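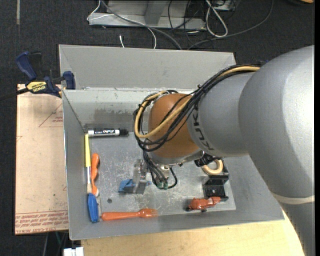
잡지 발행인 인물 항목 작성 안내
원 잡지자료관 편찬실
최종 수정 16/06/2021

이 안내는 본 자료관의 온라인 인물 사전에 잡지 발행인, 편집인, 주간 등의 항목을 새로 작성하거나 기존 항목을 고치려는 외부 집필자를 위한 것이다. 내부 집필자에게도 동일하게 적용된다. 기자와 필자 항목은 별도의 안내를 따르며, 한 인물이 발행인과 필자를 겸한 경우에는 본 안내를 우선한다.

1. 집필 전 확인 사항

집필을 시작하기 전에 인물 색인에서 해당 인물의 항목이 있는지 검색한다. 본명, 필명, 호, 로마자 표기를 각각 검색하여야 한다. 필명으로 등록된 항목이 본명 검색에서 나타나지 않는 사례가 남아 있으며, 현재 정비 중이다.

항목이 없는 경우 집필 신청서를 제출하고 배정 통지를 기다린다. 통지 전에 작성한 원고도 접수하나, 다른 집필자에게 이미 배정된 인물이면 반려될 수 있다.

생존 인물은 원칙적으로 수록하지 않는다. 다만 발행을 맡았던 잡지가 종간되었고 본인이 서면으로 동의한 경우에는 편찬실에서 개별적으로 심사한다.

2. 자료의 수집

가장 먼저 확인할 자료는 잡지의 판권면이다. 판권면에는 발행인, 편집인, 인쇄인, 발행소 주소와 발행일이 기재되어 있어 재임 기간을 정하는 기준이 된다. 창간호와 종간호만 보고 기간을 추정하는 일이 잦은데, 중간에 발행인이 바뀌었다가 복귀한 경우를 놓치게 된다. 소장 호 전체의 판권면을 차례로 확인하고, 결호가 있으면 조사표의 비고란에 적는다.

판권면의 이름이 실제 경영자와 다른 경우가 있다. 등록 명의만 빌려준 인물에 대해서는 "명의상 발행인"이라고 적고, 그렇게 판단한 근거를 주석으로 밝힌다. 근거가 회고록 한 종뿐이면 본문에서 단정하지 않는다.

다음으로 당대의 신문 기사, 관보의 등록 고시, 사사(社史), 서간, 유족이 기증한 문서를 검토한다. 부고 기사는 생몰일과 경력을 한꺼번에 얻을 수 있어 편리하나 유족이나 회사가 제공한 내용을 그대로 실은 것이 많다. 부고에만 나오는 수상 경력과 학력은 다른 자료로 확인되기 전까지 본문에 넣지 않는다.

자서전과 창간 회고담은 창간 동기를 서술할 때 인용할 수 있다. 발행 부수, 창간 자금, 필진 구성에 관한 진술은 장부나 계약서 등과 대조한 뒤에 사용한다.

3. 표제부 작성

표제부는 이름, 한자 또는 원어 표기, 생몰일, 직함의 순서로 적는다. 생몰일은 양력을 기준으로 하고, 자료에 음력으로만 전하는 날짜는 뒤에 "음력"이라고 표시한다. 임의로 환산하지 않는다. 출생일에 관한 기록이 둘 이상으로 갈리면 공적 기록의 날짜를 표제부에 두고 나머지는 주석에 적는다.

외국인 발행인은 한글 표기를 앞에 두고 괄호 안에 원어를 적는다. 현행 외래어 표기 규정에 따른 표기와 당대의 표기가 다르면 현행 표기를 표제로 삼고, 당대의 표기는 본문에서 한 번 언급한 다음 색인어로 등록한다. 슬라브어권 인명은 표기가 특히 고르지 못하므로, 판단이 어려운 이름은 외국어 표기 담당 베스나 아타나소프에게 문의한다.

4. 첫 문장

첫 문장에는 인물의 국적 또는 활동 지역, 직업, 대표 잡지를 담는다. 평가를 담은 표현은 첫 문장에 쓰지 않는다. "잡지계의 거목", "불세출의 편집자"와 같은 말은 인용인 경우에만 허용하며, 그때에도 누가 어느 지면에서 쓴 말인지 밝혀야 한다.

적절하지 않은 예
표병철은 한 시대를 풍미한 잡지계의 거인으로, 모르는 사람이 없었다.

적절한 예
표병철은 월간지 《본컴》의 창간 발행인으로, 종간 때까지 발행과 주간을 겸하였다.

대표 잡지가 여럿이면 발행 기간이 가장 긴 것을 적는다. 인지도를 기준으로 삼고자 할 때에는 원고와 함께 사유를 제출한다.

5. 본문의 구성

본문은 생애, 발행 활동, 편집 방침, 평가의 순서로 구성한다. 소제목은 이 네 가지로 통일하고, 해당 내용이 없으면 소제목도 두지 않는다.

생애에는 출생과 수학, 언론계에 들어온 경위, 퇴임 이후의 행적을 적는다. 가족 관계는 잡지의 소유나 승계와 관련이 있을 때에만 다룬다. 가령 현유나 항목에서는 부친의 인쇄소를 물려받은 일이 《벨틀리》 창간으로 이어지므로 이를 적되, 형제자매의 경력은 적지 않는다.

발행 활동에는 잡지별로 창간, 판형과 간기의 변경, 제호의 변경, 합병과 종간을 시간순으로 서술한다. 제호가 바뀐 잡지는 해당 시점의 제호로 적고 처음 나오는 곳에서 앞뒤의 제호를 괄호로 보인다. 휴간과 종간은 구별한다. 종간호에 종간의 뜻이 명시되지 않은 채 발행이 끊긴 경우에는 "이후의 발행은 확인되지 않는다"로 적는다.

발행 부수를 적을 때에는 인쇄 부수인지 판매 부수인지를 반드시 밝힌다. 회사가 광고주에게 제시한 부수는 "자사 발표"라고 표시한다. 구별할 수 없는 수치는 싣지 않는다.

편집 방침에는 창간사, 투고 규정, 편집 후기에서 확인되는 내용을 정리한다. 집필자가 지면을 읽고 얻은 인상은 이 부분에 넣지 않는다. 창간사를 인용할 때에는 원문의 표기를 유지하고, 읽기 어려운 한자에만 독음을 붙인다.

평가에는 동시대의 평가와 후대의 연구를 나누어 적는다. 상반된 견해가 있으면 양쪽을 모두 소개한다. 특정 정파와의 관계, 검열 당국에 대한 협력 여부와 같이 다툼이 있는 사안은 출처가 서로 독립된 문헌 3종 이상을 갖추어야 한다.

6. 분량과 문체

본문은 원고지 20매를 넘지 않도록 한다. 표제부와 주석, 참고 문헌은 분량에 포함하지 않는다. 항목 머리에 붙는 요약문은 공백을 포함하여 250자 이내로 작성하며, 본문에 없는 사실을 요약문에 넣을 수 없다.

문장은 평서형 "-다"로 맺고 경어를 쓰지 않는다. 인물의 이름은 처음에만 성과 이름을 모두 적고, 이후에는 혼동이 없는 범위에서 생략한다. "선생", "여사", "사장님"과 같은 호칭은 붙이지 않는다. 시제는 과거형을 원칙으로 하되, 현재도 발행되는 잡지의 간기와 발행처는 현재형으로 적는다.

7. 주석과 참고 문헌

주석은 각주로 하며 문장부호 뒤에 번호를 둔다. 잡지 기사는 필자, 기사 제목, 잡지명, 권호, 발행 연월, 면의 순서로 적는다. 통권 번호와 권호가 함께 있는 잡지는 둘 다 적는다. 표지의 발행월과 판권면의 발행일이 다르면 판권면을 따른다. 표지에는 4월호로 되어 있으나 판권면의 발행일이 전달인 경우가 대표적이다. 이때 기사 본문에서는 "4월호"라는 호칭을 그대로 쓸 수 있다.

미간행 문서는 소장처와 문서 번호를 적는다. 김데일 문고의 문서는 정리 번호가 두 차례 바뀌었으므로 현행 번호를 쓰고, 기존 연구에서 인용된 옛 번호를 괄호에 병기한다. 구술 자료는 구술자와 면담자, 면담 일자를 적고 공개 동의서의 사본을 첨부한다.

인터넷 자료는 같은 내용의 인쇄물을 구할 수 없을 때에만 사용하고 열람한 날짜를 적는다.

8. 제출과 심사

완성한 원고는 조사표, 판권면 사본과 함께 편찬실로 제출한다. 파일 이름은 인물명과 집필자명을 붙임표로 이어 적는다. 수정본에는 끝에 "수정"을 덧붙이고 변경한 부분을 표시한다.

접수된 원고는 사실 확인과 문장 교열을 차례로 거친다. 사실 확인은 곽가은 연구원이, 문장 교열은 양수아 편집위원이 담당한다. 확인 과정에서 질의가 발생하면 질의서를 보내며, 집필자는 항목별로 답변과 근거를 적어 회신한다. 회신이 없는 부분은 편찬실에서 삭제하고 게재할 수 있다.

게재된 항목에 대한 정정 요청은 누구나 할 수 있다. 요청서에는 정정할 문장, 정정안, 근거 자료를 적으며, 요청 취지는 400자 이내로 한다. 근거 자료가 없는 요청은 접수하되 심사를 보류한다. 유족의 요청도 같은 절차에 따른다.

조사표와 집필 신청서 양식은 편찬실에서 배부한다. 이전 양식으로 이미 조사를 시작한 집필자는 다시 옮겨 적을 필요 없이 그대로 제출할 수 있다.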